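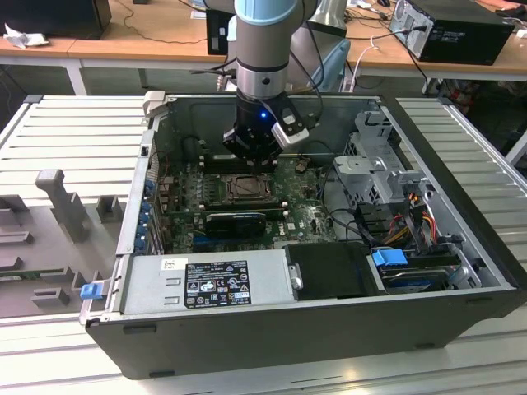 Gripper over the memory slots, case on its side.

Does training on recovery demos help with RAM insertion?

Posted by costero_bench
We have an arm learning to seat memory modules in an open desktop case. The policy was trained on 1749 clean demonstrations. It reaches the slot well enough but if the module goes in tilted it just keeps pushing. I read the Lehner write-up, where they mix in demos that start from a bad position. Has anyone repeated that result? We can collect more before July.

Bevan Henare
Yes, on a similar task. We swapped 35 clean demos in every hundred for ones starting with the module tilted or off to one side, and kept the total at 2000. Jams fell a lot. Clean starts got slightly slower. Test on a motherboard you didn't train on, as ours did worse there. Run at least 20 trials per start position or you won't see the difference.

onine
what gripper force are you using? we turned ours down and half the jams went away, no retraining

foltero77
Same question as onine. Also check the slot latches are open before each trial. We lost a Friday to that.

Last updated: July
Contact us | Copyright Foltero Help | Back to top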